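About Farker

Farker is a coaching and training school for people who play competitive games. We teach mostly MOBA players, along with a smaller number who come to us for tactical shooters. The school was started by Mattes Wunderlich and Jana Rieger, who had played in the same amateur team, Clivmont, and had ended up doing most of its coaching between them.

We are a small company. There are two full-time coaches, a handful of part-time ones who still compete, and an office that is open every weekday until six in the evening. Most lessons happen online. The rest take place in our training room, where teams can come for a weekend before a tournament.

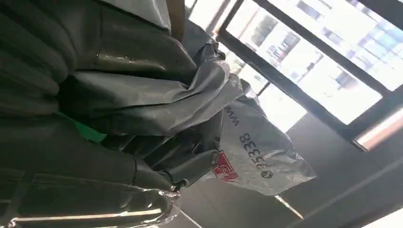 Our courses are built around replay review. You send us your recent games, a coach watches them before you meet, and the first lesson is spent going through the decisions that cost you the most. With newer players this is nearly always the same few things: dying for no reason before the first objective, recalling at a bad time, and buying the same items every game whatever the other side has picked. After that we move on to wave control, roaming and how to talk to your team without starting an argument.

What we teach

Single lessons last an hour. You can book one without signing up for anything else, and plenty of people do that once a season when they feel stuck.

The main course runs over 28 lessons and is meant for players who want to climb steadily. It covers one role in depth and a second role well enough that you can fill in when you have to. You keep the same coach all the way through unless you ask to change.

Team training is for groups of five, with or without a substitute. We look at drafts, shot-calling and what to do when you are behind. Jana runs most of these sessions. She played support for Clivmont and then called games for them in their last two seasons, and she is strict about comms - short calls, one voice at a time, no post-mortems while the game is still going.

We don't offer boosting and we don't play on students' accounts. If you ask, the answer will be no.

Our coaches

Mattes teaches jungle and mid. He started out on a family computer that could hardly run the game and got to a decent rank late, which he thinks is useful, as he can still remember being bad at it. He writes the course notes and updates them after each large patch.

The part-time coaches all have to sit in on lessons before they teach alone. We look for people who can explain a play in plain words. A high rank helps but plenty of very good players turn out to be poor teachers, and we have turned some of them down.

Tolentino

Tolentino is our in-house league. It began as a way of giving students something to practise for, and it is now open to anyone who has taken at least one lesson. Games are played on Thursday evenings from half past seven. Teams are drawn up again at the start of each split so that the same friends don't win every time. There is a small prize for the winners and the final is streamed with commentary, usually by whichever coaches are free.

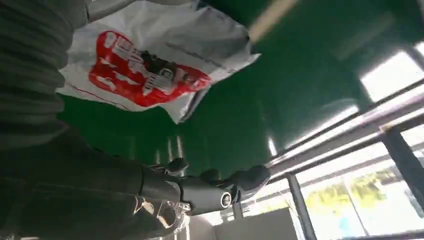
White plastic bag with a red print, against dark green.

Students and results

We have taught more than 767 players so far. Most of them had no wish to turn professional and simply wanted to play better than they did. A few have gone on to university teams or to regional leagues, and some of those come back to scrim against our current groups.

We can't promise anyone a rank. How far you get depends a lot on how many games you play between lessons and whether you look at your own replays. The coach will tell you at the end of the first hour what they think is realistic.

Getting in touch

The easiest way to reach us is by email or through the booking page. Please tell us your role, your current rank and the times you can usually play. Under-16s need a parent or guardian to make the booking. New places on the main course open in November, and we answer messages in the order they come in.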